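Paste trials, July, Tuesday

Started 8:15. Humidity meter in the back room says one thing and the one by the sink says another, same as last month. I wrote down the back room one for all strips because that's where the boards hang. Teresa wants us to average them. Averaging two meters we don't trust doesn't give us one we do.

What we're trying to find out

Whether the Esard ready-mixed paste holds a heavy paper on painted plaster as well as the powder we've always used. The Esard rep says it does, and says it needs no sizing coat on sound paint. The leaflet has a bar chart with no units on the side. Aníbal likes it because it comes in a tub and he doesn't have to mix anything. That is a good reason to buy it and has nothing to do with whether it sticks.

Boards

Plasterboard offcuts, skimmed, two coats of the Munarside matte emulsion. Half sized, half bare. I scuffed all of them with the same worn sanding pad, which means the last ones got less of a scuff than the first ones. Should have changed the pad. I shuffled the boards afterward so the poor scuffing isn't all on one paste, but I didn't mark which were last, so we can't check for it either.

Paper is the heavy stock left over from the Prata job. Strips cut on the big table by Olga, long edge with the grain. Batch label on the roll is 3477 – the delivery slip writes it 3,477 as though it were a quantity, so if anybody is looking through the stock list and wonders where all those rolls went, there was one.

Pasting

Powder paste mixed at 8:40, cold water, stirred by hand. Lumpy for the first few minutes, then fine. Left it to stand as per the packet.

Esard straight from the tub. Thicker than I'd like. Olga's view is that it drags on the brush and you end up putting on more than you think. I weighed the tub before and after and she's right, we used noticeably more per strip. So if it does come out stronger, the first thing to ask is whether it's a better paste or just more paste. The leaflet gives a coverage figure that I don't believe, and at the rate we went through it the cost comparison in Teresa's email doesn't stand up. Will redo that sum properly when the tub is finished and not from one morning.

Soak times: kept both the same, folded and left. Signe pointed out that the Esard instructions ask for a shorter soak. True. If we follow the instructions for each, we're comparing two methods, and if we keep the soak the same we're comparing two pastes with one of them used wrong. We argued about this until the first strips were over-soaked and had to be thrown out. In the end we split it: one set at equal times, one set following the tub. More boards, more labels.

Hung everything by 11:30. Smoothed with the felt roller, edges with the narrow one. A few bubbles on the bare boards with both pastes. I don't read anything into bubbles on the first day. They often go flat as the paper dries, and I've seen people write whole reports on them.

Peel pulls from the last round

The boards from the previous trial have had their 21 days so we did the pulls after lunch. Spring gauge clamped to the bench, strip folded back on itself, slow steady pull. "Slow and steady" is doing a lot of work in that sentence. Farzana pulls faster than I do and gets higher readings, every time. We knew this in spring and said we'd fix it.

What I can say:

Powder on sized board: paper tore before the bond let go, on every strip. So we don't have a peel figure for it, only a lower limit.
Powder on bare board: mixed. Some tore, some came away clean with paste left on the wall side.
Esard on sized board: paper tore. Same remark.
Esard on bare board: came away with a film on the back of the paper. That's the paste letting go of the paint, and it's the very case where the rep says sizing isn't needed.

I wouldn't hang a ceiling on that last one. I also wouldn't send it to Esard as a finding, because seven strips pulled by two people with different hands is thin. Teresa has already put it in her draft as "fails on unsized paint". I asked her to change it to "needs repeating".

The claim on the tub is that it "holds for 1,000 openings and closings of the door", next to a little drawing of a papered room. I've read it several times. What door? How hard? Aníbal thinks it means vibration. It might mean nothing. If somebody wants to write to them and ask for the test method, please do, but I'm not holding a page open for the answer.

Seams

Separate matter, from Signe. She has been collecting opinions from customers on whether seams show less on a busy pattern. Everyone says yes. I'd like to know how much of that is the pattern and how much is that people choose plain papers for rooms with big windows, where the light comes along the wall and shows up everything.

My own guess, for what it's worth: dark ground plus dense pattern hides a hairline gap from across the room, provided the paper edge is colored. A white core showing in a dark ground is worse than any seam on a pale paper. Olga runs a matching crayon down the edge before hanging, and I've stopped calling that cheating.

There's also the question of scale. Large flowers are less forgiving of a bad match, because half a petal in the wrong place catches the eye from the door. Small tight print, you can be out by a little and get away with it. A mirrored design is a nuisance of its own kind. The eye finds the line of symmetry and then checks whether both sides agree. The showroom people say customers love them. Customers aren't hanging them.

For the seam boards I'd want at least one plain dark, one plain pale, one small print and one big floral on a dark ground. Signe says the deep teal with pink and orange flowers is the one people ask about, so that goes in as the floral. Judge them from a fixed spot, by people who didn't hang them, and without telling them which boards have a gap.

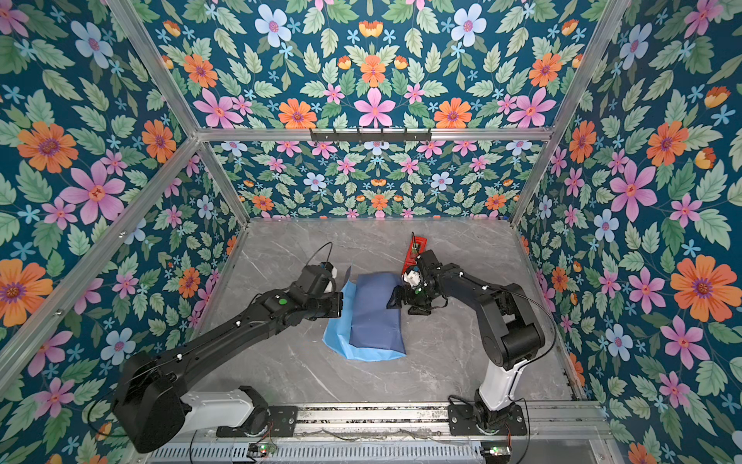

To do before the next pulls

New sanding pad for each batch of boards. Write the pad number on the back.

Get the two humidity meters into the same sealed box with the salt for a night. Peter is the old one with the cracked case (Aníbal labeled it, don't ask me), and my money is on Peter being the wrong one, but I've thought that before.

One person does all the pulls. Farzana has offered. Fine by me as long as it's her for both pastes.

Weigh the paste per strip, not per morning.

Try a lighter paper so that the bond gives before – no, other way around, a stronger one. If the paper keeps tearing we learn about the paper. Farzana suggests backing the strips with cotton tape. Worth a board or two, though then we've brought in a second glue and somebody will have to convince me it isn't soaking through.

Teresa to hold the draft. I've told her I'll look at the cost table, and that the "saves time" line needs a clock behind it or it comes out.

Locked up 5:40. Boards are hanging on the long rail, please keep the heater off them.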